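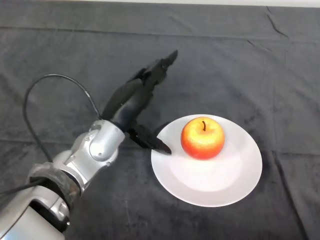
Gallery: the fruit and plate study

Updated October 1, 2025 by Roald Midtbø

Welcome to the picture page for Pikar, our small study of how a many-fingered hand learns to deal with everyday objects from very few examples. I promised several of you at the Tralside open evening that I would put some pictures up, and then of course the summer got in the way, so thank you for your patience (and for the kind reminders, of which there were several).

The question is a modest one. If a person guides the arm through a job by hand, how many times must they do it before the arm can manage by itself? In February we thought the answer would be about 800. We now train on 200 guided runs and get very nearly the same result, provided the starting positions are well spread over the table. That last part took us a long while to see, and I am still rather pleased with it.

The job itself is one any toddler would recognise — apple on the plate, apple off the plate. We picked it for the roundness of the fruit, as a round thing punishes a careless grip by rolling away, and for the rim, which the fingers have to learn to respect.

Apple and plate apart

The apple is over on the left with bare cloth between it and the plate. The width of that gap matters a good deal to us, and we vary it from one run to the next. Farooqui, our training code, copes happily with wide gaps and still gets muddled by very narrow ones, where the thumb wants to be just where the rim is.

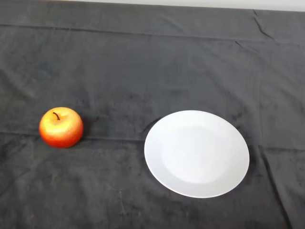

Results so far

With the 200 runs we reach 80 per cent success on positions the arm was never shown, averaged over 3 separate trainings. Most of the misses are near misses, with the apple touched but not held, and we think a slower approach over the last stretch would rescue a fair share of them. A longer write-up is on the Stillari pages, along with the tables, for those who like tables.

Next on the list

Pears, which lean. After that a shallow bowl, and then I should very much like to try two pieces of fruit at once, though my colleagues have asked me to finish the pears first. More pictures when we get there, and do write if you would like to come and see the arm at work — we are always glad of visitors.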